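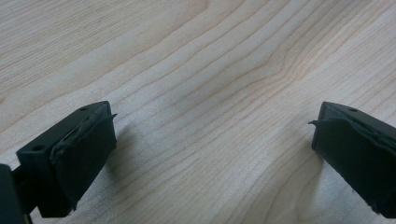 Equipment budget: fingertip pads and spares

The hand-held gripper budget for the coming year has been revised, and the main change is a separate line for consumables. Until now replacement pads were charged to general workshop stores, where they could not be told apart from tape, screws and cable ties. From June they will have their own code.

The rubber pads on the fingertips are the part that wears first. Wear normally starts at the upper edge, where the material folds back and lifts, and then runs down the side as fraying. The black plastic housings last a good deal longer and are only replaced if they crack or the screw holes strip. The revised order therefore covers pads in quantity and a small number of housings.

The figures agreed with Vernon McIntyre at Prerbridge are as follows:

Grippers in service: 8
Complete spare grippers: 4
Pad sets held in stock: 12
Price per pad set: £63

Two suppliers were asked to quote. Woltis sells pads ready cut, with adhesive backing, and delivers within the month. Sasaki supplies the same thickness in sheet form, which is cheaper per pad but has to be cut and glued on the bench. The labour cost removed most of the saving, and pads cut by hand varied in width by more than 4 mm. The order has gone to Woltis. Sasaki sheet will still be bought in small amounts for trial shapes.

Pads must be changed in pairs. A new pad opposite a worn one changes the closing position and the grip force, and recordings made before and after the change are then hard to compare. Note the gripper number and the date of the change in the Tendness log – the log is also what next year's order will be based on, so a missing entry means a missing pad.

Worn pads should be bagged and kept until the stock check. A lifted edge alone is not a reason to replace a set if the centre of the gripping face is still sound. If the rubber has torn through to the plastic, take the gripper out of use.

Requests for additional housings should reach Vernon McIntyre by the end of June. Requests received later will be held over to the following order.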